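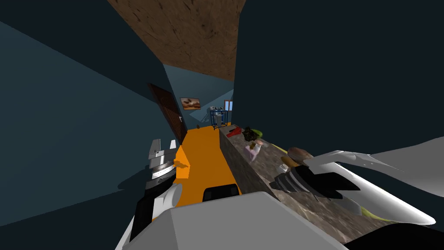
Ticket 536
Project: Pelska two-arm build
Component: Usier kitchen room / head view / right arm
Opened: 29/03/2020
Opened by: bench2 (Gevska shared workshop)
Status: Closed, with one open note

Summary
Right gripper goes to the wrong place over the counter when the target is picked from the head view. When the target is typed in by hand, the same arm goes to the correct place.

What I want to do
I am building the Pelska at the Gevska workshop, in the evenings. The real arms are assembled up to the wrist, but the right gripper still waits for its long finger, so all reaching work is done in Usier for now. I use the kitchen room with the long stone counter, because later we want the real one to work on a bench of similar height. The task is simple. I click the bread in the head view, the software computes a point, and the right gripper must stop over this point with the fingers open. It must not close.

What happens
The gripper moves smoothly, there is no error in the log, and it stops beside the bread. The miss is always to the same side, toward the far end of the counter. If I click something farther away, the miss is larger. If I click something near to the body, the miss is small, and for the nearest objects I could almost believe that all is good.

What I expect
That the gripper stops where I clicked.

How to repeat it
Start Usier with the kitchen room.
Load the Pelska body with the head bracket file.
Wait until both arms have reached the start position.
Click the bread.
Send "reach, open, hold".
Compare the finger tip position with the bread position in the object list.

I repeated this 20 times without restarting between. The result is very stable, which made me think from the start that it is not noise.

Versions
Usier build 212. Neagu bridge from January. Body file is my own, copied from the standard Pelska file and changed in three places: head bracket, left wrist cover, and the block of the chest.

Entry 1
First I suspected the Neagu bridge, as it was the last thing I had changed. The bridge sits between Usier and the arm controller and translates the targets. I went back to the older bridge and repeated the test. Same miss. I put the January bridge back.

I also checked the units, as I once lost a whole evening to that. Everything is in meters on both sides.

Entry 2
Next suspect was the wrist. My left wrist cover is modified and I thought that maybe I had changed the right side by mistake. I opened the file and compared the right wrist with the standard one, line by line. No difference. I then moved each joint of the right arm alone, with the sliders, and wrote down the finger tip position from Usier and from my own calculation. They agree. So the arm knows where it is.

After this I was quite sure that the error comes from the click and not from the reach.

Entry 3
I made a test without any click. I read the position of the bread from the object list and typed it in as the target. The gripper went to the right place, with the height I asked for. I did the same for the red object at the far end of the counter, only in calculation and not with the arm (it is too far to reach from where the body stands). The calculated point was correct also.

Then I clicked the same red object and printed the computed point. It was wrong by a lot, and partly in height. The point was in the air over the floor. At this moment I decided to write the ticket and not continue alone.

Reply from Carleen Sheehan
Thanks for the careful tests. You have ruled out most of the arm side already, so let's leave it alone.

An error that grows with distance nearly always means a wrong angle somewhere. A wrong offset would give you the same miss everywhere. Your head view is rolled strongly: the counter edge runs diagonally and the ceiling comes down in a wedge. Is this roll in the bracket file, or only in the view settings? Please look at both places. If it is in one and missing from the other, the click will be turned back into a direction with the wrong roll.

Also, please send one more still from the head view with the right arm in the hold position, so I can compare with my own room.

Entry 4
Here is the hold position, target typed by hand.
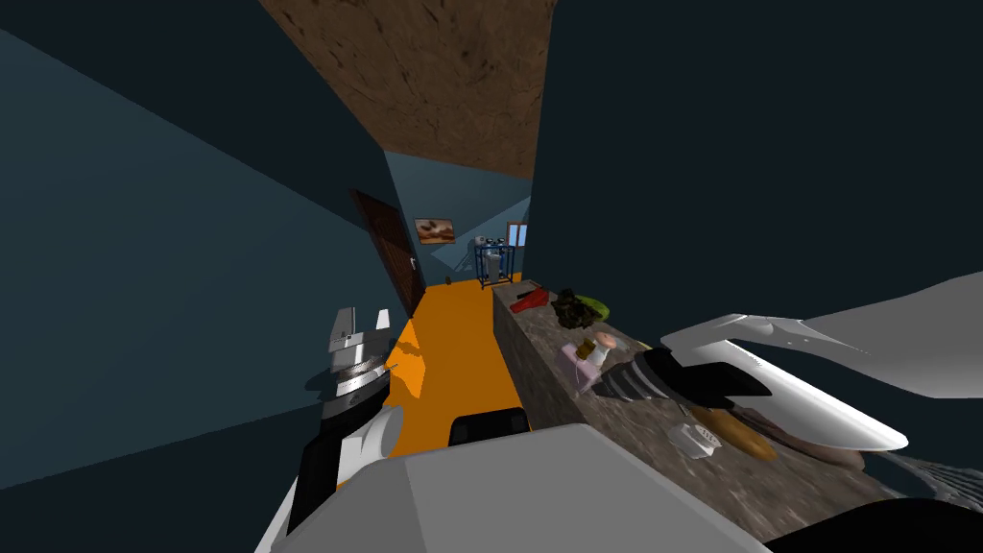
Usier head view. Right gripper over the counter, tip of the long white finger above the bread.

I looked in both places, as you asked. The roll is in the view settings. In the bracket file the roll is zero.

I should explain how it came to this. The real bracket on my bench is mounted turned. The plate has only one pair of holes that fits the neck, and the camera sits crooked on it. I wanted Usier to look like the real one, so I turned the view until it was similar. It did not come to my mind that the bracket file must be told separately. The view was right, so I thought the geometry was right.

Reply from Carleen Sheehan
That is the one, I think. Before you change it, a few points from your still.

Do not use the gripper tip as your reference in the picture. From this angle the finger is between you and the counter, and a tip that looks to be above an object can be well in front of it or behind it. Always take the number from the object list, as you did in entry 3.

The pale tan object near the back edge is partly hidden under the gripper in this pose. If you click on it while the arm is in hold, you may select the gripper and get a point on your own hand. Move the arm back to start before each click. It will make the test slower, but you can trust it.

The left gripper hangs low beside the wall. It is not part of this problem, but please check that it is parked and not following a target. An arm that follows a wrong target can push the body a little, and then you have two errors mixed.

Now the fix. Put the roll into the bracket file, on the line for the neck joint, and remove it from the view settings completely. Then the picture will be turned because the bracket is turned. Restart Usier after the edit. A reload is not enough, the bracket is read only at start.

Entry 5
I did it in this order: removed the roll from the view settings, restarted, and looked. The room was straight. Then I put the roll in the bracket file, restarted, and the view was turned again, but to the other side. I had the sign wrong. Changed the sign, restarted, and now the view is turned as before.

Left arm is parked. I read its joint values for one minute and they do not change.

Repeated the test with the click on the bread, each time from the start position. The gripper now stops over the bread. The remaining miss, by the numbers, is 9 mm, and it is the same also for the white box beside it. I clicked the red object and printed the point only. It lies on the counter now, on the object.

Entry 6
About the 9 mm. It does not grow with distance, so following your explanation it must be an offset. I measured the real bracket with a caliper and compared it with the file. In my file the lens is placed at the front face of the plate. On the real one there is a spacer behind the camera, which I added so that the cable has room to bend. The spacer is not in the file.

I have not corrected this yet. I would like to print a new bracket with the holes in better places, and then both the roll and the spacer will change anyway. For the present test the gripper is wide enough that it makes no difference over the bread. For the bottle it could matter.

Reply from Carleen Sheehan
Agreed, leave it until the new bracket. Please write the spacer in the comment at the top of the body file, with the measured thickness, so that the number is there if somebody else at Gevska loads it.

I have asked for a warning in Usier when the view settings contain a roll and the bracket file does not. I can't say which build it will be in. Until then, the help page for the head view has a new line: view settings are only for looking, and clicks use the bracket file.

One question for you, no hurry. With the new bracket, do you plan to have the camera level? Level is easier when you sit and watch it for a long time. For the software it is the same.

Entry 7
Yes, I will try to make it level. The difficulty is the cable, which leaves the camera on the side and touches the neck when the head looks down. If I find a cable with an angled plug, the camera can be level. If not, I will keep it turned and have the roll in the correct file this time.

Comment about the spacer is added. I also saved the old body file with the ending "_wrong_roll" and did not delete it — I want to use it when I show the other members how to look for an angle error.

From my side the ticket can be closed.

Closing note (Carleen Sheehan)
Cause: head roll set in the view settings only, missing in the bracket file.
Fix: roll moved to the bracket file, neck joint line, sign checked by eye after restart.
Open: spacer offset, to be corrected together with the new bracket. Please open a new ticket for it and put the number of this one in the first line.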